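How to Put Together a Five-Minute Audition Tape for a Variety Act

Most bookers for family shows, fairs and cruise lines will watch a tape before they ever talk to you. If the tape is too long or starts too slowly, they move on to the next one. The steps below are for jugglers, magicians, dog acts, hand balancers and anyone else with a short live act who wants to send something useful without paying for a production company.

You need a recorded show or two, a computer with any basic editing program, and a couple of free evenings.

Step 1. Read the call first

Before you cut anything, read what the booker asked for. Some want a full, unedited act. Others want a highlight reel and nothing else. The Pindau summer fair, for instance, asks for five minutes with at least one complete routine in it and turns away anything with a music-only soundtrack. The Toltico theater circuit wants two files, one short reel and one full act from a fixed position in the house.

Write the requirements on one sheet of paper: running time, file type, deadline, whether they want your name on screen, and where to send it. Keep that sheet next to you while you edit.

Step 2. Log your footage

Sit down at a desk with a clock in view and go through everything you have from start to finish. Do this before you open the editing program. Write down the file name, the time, and a word or two about what happens, such as "club pass, good laugh" or "drop, good save."

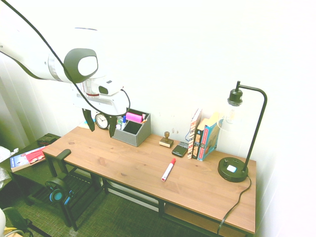
A clock and a few pens at the back of the desk.

Give each moment a mark of A, B or C. An A is something you would show a stranger. A B is solid but has a flaw, like a dark patch of stage or a heckler talking over your line. A C stays out. Be strict with this. When I went through my own shows from last August I had 62 moments on the list and only a handful of them got an A.

Listen as well as watch. A trick that looks ordinary on tape can still be worth using if the crowd reacts to it, because a booker is buying the reaction as much as the trick.

Step 3. Pick your opening

The first 20 seconds decide whether the rest gets watched. Open with a strong moment that makes sense without any setup. For a juggler that might be the end of a five-ball run. For a dog act it might be one clean trick with the dog and the handler both in view.

Do not open with:

A logo animation
A slow fade up from black
Your walk-on
A list of places you have worked

You can put your name on screen over the first clip. Use plain white letters and leave them up long enough to read twice.

Step 4. Include one routine with no cuts

A reel made up only of short clips raises a question: can this person hold a stage? So after the opening, play one routine all the way through with no edits. Two minutes is enough for most acts. If you dropped something and recovered well, leave it in. Bookers know drops happen and they want to see what you do next.

Aslak Söderlund, who booked the tent at Stastow for several seasons, once told me he skipped straight to the longest clip on every tape and judged the act by that. Not everyone works that way, but it is a good reason to choose your uncut routine with care.

If you talk during your act, the uncut routine should have talking in it. Check that the words can be understood on a cheap speaker. Play it on your phone at half volume. If you lose more than a line or two, pick another show or record the routine again.

Step 5. Build the rest of the tape

Now go back to your list and fill in the remaining time with A moments. A layout that works for five minutes is:

Opening moment and name, 20 seconds
Uncut routine, 2 minutes
Short clips that show range, 1 minute 30 seconds
Audience moment, such as a volunteer on stage, 40 seconds
Closing trick and bow, 20 seconds
Contact card, 10 seconds

In the range section, change something with each clip: a different prop, a different room, a different costume. Three clips of the same trick in three towns tell the booker nothing new. If you work both indoors and outdoors, show one of each – fair bookers in particular look for this.

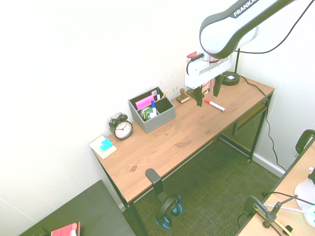

Keep your transitions simple. A straight cut is fine in nearly every case. Spins, wipes and flashes look dated and they hide the act.

Step 6. Fix the sound

Keep the live sound. You can lay music under the range section, but leave the applause and laughter where people can hear them. Bring the music down whenever the audience reacts. Never add canned applause. Anyone who watches tapes for a living will spot it, and after that they won't trust the rest.

Even out the volume between clips so that nobody has to reach for the dial. Most editing programs have a button for this, usually called normalize or match loudness.

If your act uses a popular song, check the call again. Some bookers post tapes on a shared site and ask for music you have the rights to.

Step 7. Add the contact card

The last thing on the tape should be a still card with:

Your act name
Your phone number and email
Length of act, with the shortest and longest versions
Stage space and ceiling height needed
Number of people and animals traveling

Keep it short. Prices go in the email, where you can change them.

Step 8. Test it on someone

Show the tape to one person who has never seen your act and say nothing while it plays. Watch where they look away. If they look away in the same spot you always wanted to fast-forward, cut it.

Then watch it once yourself with the sound off, and once with your back to the screen. The first pass shows you any dull stretches on stage. The second one shows you bad sound edits.

Step 9. Send it

Export at a normal size. If you have to attach the file, I try to stay under 400 MB. A private link is usually easier, but set it so that it doesn't expire, and open it from a different computer before you send it out. Name the file with your act name and the year. "Final reel new 3" is no help to a booker with a folder full of tapes.

In the email, write two or three sentences: who you are, what kind of act it is, and which dates you are free. Put the link on its own line.

How often to redo it

Update the tape whenever you add a major trick, change costumes or change partners. The Sjögren sisters' hand balancing act keeps one master project with every A clip in it and cuts a new version for each call. It takes some setting up the first time, but after that a new tape is an evening's work.

Save your log sheets too. A clip you marked B this year can turn out to be the only recording you have of a trick you no longer do.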